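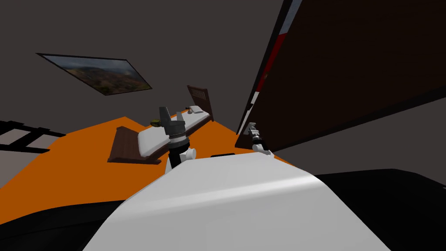
Bed and a tall dark panel, everything on a tilt.

Monday, up at 5. Couldn't sleep so walked down to the Trerberg pool before the lanes got busy. Water freezing, July, what did I expect. Did 30 laps, badly, goggles leaking. Left shoulder grumbling agian. Then brekkie at Kokkinos - flat white, spinach pie, burnt underneath but ate it.

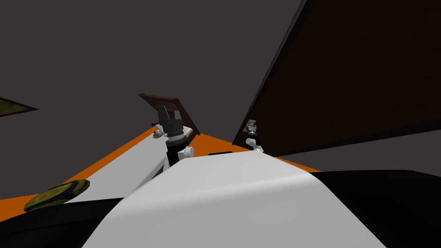 Arvo

Rang Grusance re the rego renewal. On hold for ages, then cut off. Will try tomorow. Washing in before the rain, mostly. Must buy pegs.

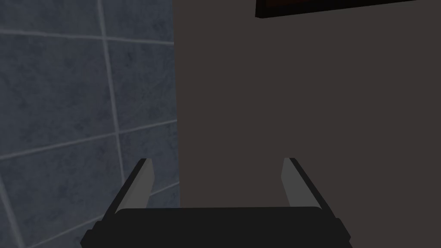

Still haven't booked the Gavville swim. Entries up to 2000 this year and they go fast - do it tonight. Need new goggles first, and a proper cap. Soup for tea, bed by nine.

Recent entries
Seven days off sugar
The Gavville bus, again
Cold water, warm socks

Last updated: July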